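FOR IMMEDIATE RELEASE

Droltine puts out chore trial numbers from Brimley: robots clear a desk some of the time, not ready for your kitchen

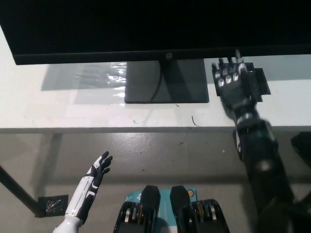
168 out of 417, and what that means

BRIMLEY, March. Droltine, the small robotics shop on the Medbridge road, today released results from its first full chore trial. Short version: two-armed robots tried 417 ordinary jobs over the winter. Finished 168 of them with no person stepping in. The rest were stopped, helped along, or given up on.

The jobs were picked to be dull. Clearing a desk around a computer monitor. Wiping a tabletop. Sorting small parts into bins. Folding towels. Putting cups on a shelf. Loading a cart and pushing it to the next bench. Same jobs people do at the end of every shift and every evening at home, with no special fixtures and no marks on the items.

"We get asked every week if it can do the dishes yet. No," said Oleksandra Kobzar, who heads the trial. "It can do parts of a desk. It can do bins pretty well. I would rather put out a number people can argue with than another video with music on it."

What went well

Bin sorting was the strongest job by a good way, mainly with hard parts that keep their shape. Cart loading next. Robots did both at the Semeniuk fittings warehouse during a normal shift, with staff working at the other end of the same floor. No injuries and no damaged stock to report.

Desk clearing landed in the middle. Boxes, mugs and tools, mostly fine. Flat things close to a monitor stand, a lot slower. A thin dark square lying on the table has no edge to grab, so the hand has to come in low under the screen and find one. When it found one it usually kept it. Clear plastic sheet was the worst item on the desk, it crinkles, throws glare, and the cameras keep changing thier mind about where it ends.

Desk runs counted only if everything on the removal list was gone and the monitor was still standing where it started. Cables stay put. Bumping the screen counts as a fail even if nothing falls.

What did not

Towels. The robots can fold one towel laid flat in front of them. A pile out of the dryer is another story, most of those runs ended with a person pulling the pile apart.

Wiping looked good on paper until the team checked the tables. Big crumbs gone. Smudges and scuffs often still there. The robot has no real sense of when a surface is clean, it wipes the area it was told to wipe and then stops. Droltine scored those as fails, which pulled the total down quite a bit.

Speed is the other problem. Kobzar's team timed a person on each job for comparison and the person won every single one. On cups the person was done, washed up and back with coffee.

"In a warehouse slow can be ok," said Yeison Espinoza, floor lead at Semeniuk. "It sorts fittings while my people are on something that needs a brain. But if I have to walk over and rescue it I have lost the time. That was most mornings in the first stretch. Less now. Still happens."

Homes: not this year

Droltine is not taking home orders. Floors at home have rugs and toys on them, the light changes, and there is no Yeison down the hall to hit the stop button. The company will keep home chores in the lab, in a mocked up kitchen and laundry room at the Brimley building, until unaided finishes there get a lot better. No date promised.

Shop floors are a different matter. Bin sorting and cart loading will be offered to a short list of local firms as a paid pilot. Two places open. Semeniuk has said it will stay on for the next round.

How runs were scored

A run started when the robot got its instruction and ended when it reported done or a person stepped in. Any touch by a person, fail. Any remote steering, fail. Dropped items could be picked back up by the robot and still count, so long as it did it alone. Items were moved around between runs, and new items were added every Monday so the robots were not just repeating what they had seen.

Tapio Rantala, who ran the scoring, was not part of the team that built the control software. He watched the runs on video and his call stood when he and the operators disagreed.

"They disagreed with me plenty," Rantala said. "Mostly over wiping."

The full list of runs, fails included, is available on request as a spreadsheet. Notes column is a bit rough in places, it was typed on the floor.

Next round

Starts later in the spring. Target is 1,000 runs, same scoring, with more soft and see-through items in the mix becuase those are the ones that hurt. Isamu Yokoyama is leading the work on fingertip sensing for the hands, which should help with flat objects and thin plastic. Early bench tests only so far, nothing to publish.

Wiping gets a new check step, the robot will look at the surface again after each pass and decide if it needs another. It will be slower. Kobzar says fine.

Open floor on Thursday

Press and local businesses are invited to see desk clearing and bin sorting live at the Brimley building, Thursday from 2 p.m. Robots will be running unedited, so expect some fails. Closed shoes please, concrete floor, and stay behind the tape. Parking at the back off the Medbridge road, front lot is for deliveries.

Photos allowed. Please no flash near the work tables, it throws off the cameras.

About Droltine

Droltine builds and tests control software for two-armed robots doing everyday handling work. Based in Brimley. Privately held.

Press contact

Yevhen Kuzmenko, Droltine press desk, Brimley. Interviews with Oleksandra Kobzar and Tapio Rantala by arrangement, mornings are best. Spreadsheet requests to the same desk, put "chore trial" in the subject line.

END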